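Msimang walking group marks its second birthday with a longer loop and a strength class

2018-09-16

Two years after a handful of neighbors started meeting outside the Msimang community hall for a gentle walk before breakfast, the group has grown enough to need a second starting time, and this weekend its members celebrated with tea, a great deal of banana bread and the opening of a longer route that takes in the hill behind the old dairy.

Nokuthula Mahlangu started the walks after her doctor told her she ought to move more, and she remembers very well how little she wanted to. "I had bought the shoes and I had put them by the door, and there they sat for weeks," she said, laughing. "Then I asked my neighbor to come and knock for me, and once somebody is standing on your step in the cold you really do have to go."

The oldest regular is Hendrik Pillay, who is 87 and walks the short loop most mornings with a stick he says he carries mainly for the dogs. He was given the job of cutting the ribbon on the new route on Saturday, and then, to loud applause, he walked the first stretch of it as well – as far as the bench at the dairy gate, where his daughter was waiting with a flask.

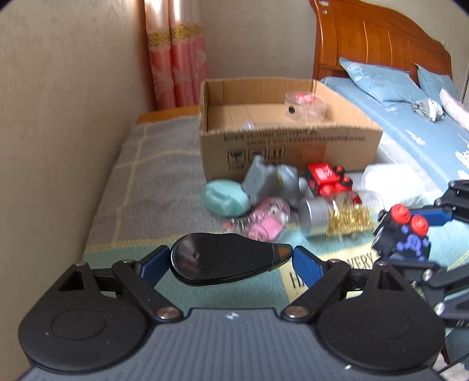

Photo: Melahat Kırmızıgül

The longer loop, which the walkers have been calling the Madell after the stream it follows, was tried out in July by a few of the quicker members. It takes most people a little over an hour at a pace where you can still chat, and there is one steep part that can be skipped by staying on the gravel road. New walkers are asked to do the short loop for their first couple of weeks before trying it, and to bring water whatever the weather.

The other bit of news is the strength class, which begins next week in the small room at the hall and will be led by Mandla Pretorius, a trainer who grew up two streets away and has lately moved back. He plans to keep it simple: getting up from a chair and sitting down again slowly, pushing against a wall, stepping on and off a low step, and some work with light bands. Sessions last 40 minutes with a good warm-up, and there are 8 places in each one so that he can keep an eye on everybody's knees.

"People are very good about walking, they love it, and it does them so much good," Pretorius said. "But your legs also need to be asked for something a bit harder now and then. Carrying the shopping, getting out of the bath, picking up a grandchild – that all takes strength, and you can build it at any age if you start light and keep turning up."

Nosipho Buthelezi, who joined the walks last winter and by her own account complained all the way through the first month, has already put her name down. She said she sleeps better than she has in years and hopes the class will help with the stairs at her sister's place.

Walks leave from the hall at 6:30 and 8:00 every morning except Sunday and are free to join. Anyone wanting a place in the strength class can sign the sheet inside the hall door or speak to Pretorius after the later walk. Beginners are very welcome, and anybody with a heart condition or a recent injury should have a word with their doctor first.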